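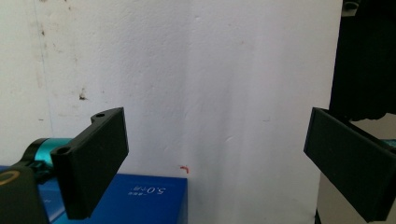 Ratuvix: A Hand-Held Gripper Built at Home
Project report by Menaka Akanda
31/07/2021

How it got started

I should say first that I am not a mechanical person by nature. I signed up for the project course in April thinking I would write some software, hand it in and be done, and then I made the mistake (a happy one!) of telling my uncle about it over dinner. He has a garage with a bench, a vise and more screws than any one man needs, and by dessert we had agreed that I would build something with moving parts and he would lend me a corner of the bench until the end of July. So that is how I came to spend most of my summer on a gripper you hold in your hand, with two flat black fingers and a camera looking out between them.

The name Ratuvix doesn't mean anything, by the way. My cousin made it up and it stuck.

What I wanted to build

The idea is that a person picks things up with the tool, the camera records what the fingers are doing, and later on those recordings can be used to teach a robot arm the same motion. I don't own a robot arm, so the second half is for somebody else, or for me in a richer year. My goal for the course was smaller: a tool that opens and closes smoothly, can take hold of ordinary household boxes, and gives a view where both fingers can be seen the whole time.

I had a budget of 200 dollars and hoped to stay well under it. I did not stay well under it, but I did stay under it, if you leave out the gas for driving to the hardware store.

The fingers

I went through four versions. The first was much too bendy, and the second was so thick that it blocked a good part of the view. I was fond of the third one, which had a curved tip, but a curved tip touches a flat box along a line and the box swings like a gate. Version four is a plain flat paddle in matte black with a mounting tab at the top, and it has been the one on the tool ever since.

Matte was a lucky choice. The earlier ones were shiny and caught the garage light something awful, and the recordings had white streaks running across the fingers just where I needed to see the edges. If you build one of these, please don't pick the plastic by what looks nice on the shelf.

The tab has a small round hole at the top, and there is a second screw hole lower down near where the finger meets the mechanism. I drilled the lower one a hair too wide on one of my spares and that finger wobbled so badly that my uncle started calling it the loose tooth. It lives in a drawer now.

The joints

Behind the finger sits a round joint with a turquoise metallic band and dark housing around it. I spent more evenings on the joints than on everything else put together. They have to turn freely, but both sides have to turn by the same amount, or one finger reaches the box first and shoves it sideways before the other has arrived. My first attempt at linking them used fishing line, and I would rather not go into it. The linkage I ended up with is stiff enough, though it does click a little when it's cold in the garage.

Trying it out

I tested on whatever boxes were in the house. Plain cardboard ones are the friendliest, light and square and easy to tell apart from a pale wall, and a blue one shows up best of all in the recordings. I would set the box down near the wall, bring the fingers to either side of it, close, lift, hold for a slow count, and put it back.

By the end I had recorded 497 pick-ups. Of those I kept 360 after going through them in the evenings with a bowl of popcorn. The rest I threw out for all sorts of reasons: I had bumped the table, or lifted before the fingers were closed, or the dog wanted to be part of it. I was fairly strict, maybe stricter than I had to be, but I figured a robot learning from my clumsy ones would only end up clumsy too.

Things I'd still like to fix

The handle is tiring. After a long session my wrist knows all about it, and I think moving the weight back toward the palm would help a lot. Light is the other big one, because a pale wall that looks perfectly even to me comes out bright in one place and gray in another on camera. I would also like softer pads on the fingers for glossy packaging. I bought a sheet of thin rubber for that in June and it is still rolled up on the shelf over the bench, waiting for me to find a glue that will hold it.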